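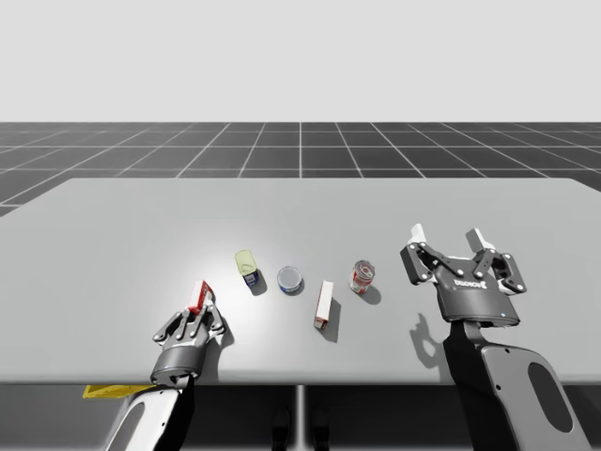
About Oltumwood

Search this site Enter keyword Go

4 min read

Oltumwood is a small cookery school on the edge of Asten, and we teach people to cook the food they already like eating. We run evening classes, Saturday workshops and a long course for anyone who wants to spend a whole winter learning properly. Most of our students have never taken a class before, and a fair few tell us on the phone that they can't cook at all. Good! Come anyway. Some of our best bakers started out that way.

How we started

The school was set up by Veikko Toivonen, who had spent years cooking in other people's restaurants and wanted to talk to the people eating the food for a change. He began with soup. There was one class, once a week, in the upstairs room of a bakery, with borrowed pans and a cooker that only worked on two rings. Everyone made the same pea soup and the same rye loaf, and then sat down and ate it together while Veikko went round with the butter.

People kept asking what they could learn next, so a fish class followed, and then a pastry class (which was far too ambitious for two rings, but we did it). When the bakery needed its upstairs room back we went looking for somewhere with a proper sink, and found the old Hirvonen dairy standing empty by the river. It had thick walls, a tiled floor with a drain in the middle and a cold store that still shut tight. We moved in one December and taught the first lesson in our coats.

The building

If you knew the dairy before, you'll recognise more than you might expect. The big doors on the river side are still there and we open them whenever the weather lets us. The bottling hall is now the main kitchen. The old office has become the bread room, being the warmest part of the building, and dough seems to love it in there. Upstairs is the long dining room, where every class ends with a meal.

There is step-free access from the yard, and one of the benches in the main kitchen can be lowered. Please tell us when you book if you'd like to use it. The stairs to the dining room are steep, so whenever anyone would prefer not to climb them we lay the table downstairs, and to be fair it's cosier.

What we teach

The heart of the place is still the evening class. You arrive at six, put on an apron and start chopping. We don't do long demonstrations, we'd much rather have your hands in the bowl within a few minutes and talk as you go. You'll learn how to tell when onions are ready by their smell, how to sharpen a knife without fear, what to do with a sauce that has split. Recipes come home with you on paper, with plenty of space in the margin for your own notes.

Itside is our long course, and the one we get most excited about. It lasts 3 months and goes through stocks, bread, fish, meat, pulses, preserving and puddings. By the end you'll be able to open a cupboard, see half a cabbage and a tin of beans, and feel quite cheerful about it. Students plan the last supper themselves from start to finish, and each may bring a guest. Last year's lot made a smoked trout pie that we are still talking about.

We also teach children from age eight upwards during the school holidays. They are fearless and they ask wonderful questions. Why does bread have holes? Why does an egg go white? We usually stop and find out together, which is why the children's classes always run over.

Where the food comes from

We buy from growers and bakers near Asten as much as we can. Roots and cabbages in winter, and in summer more courgettes than anyone can reasonably use. Tins, packets and dried goods come from the ordinary shops in town, because that's where our students shop too and we want you to be able to cook the same dish at home the next day. Peelings go to the compost heap behind the cold store, and the compost goes on the herb beds. You're welcome to take a handful of parsley home!

The library

We didn't set out to have a library. Veikko brought in a box of cookbooks, students began leaving theirs, and there are now more than 2000 books along the dining room wall, many of them with gravy on the best pages. Anyone who has taken a class can borrow from it. We're especially fond of the handwritten notebooks, and if you have a family one you'd be happy to let us copy, do bring it along.

Come and see us

Our next open day is Sat 19 November. The ovens will be on from the morning, the bread room will be open for anyone who wants to try shaping a loaf, and there'll be pea soup at lunchtime, made to the same recipe as that very first class. You don't need to book, just come in through the yard. Dogs are welcome outside, where there is a water bowl and usually somebody willing to make a fuss of them.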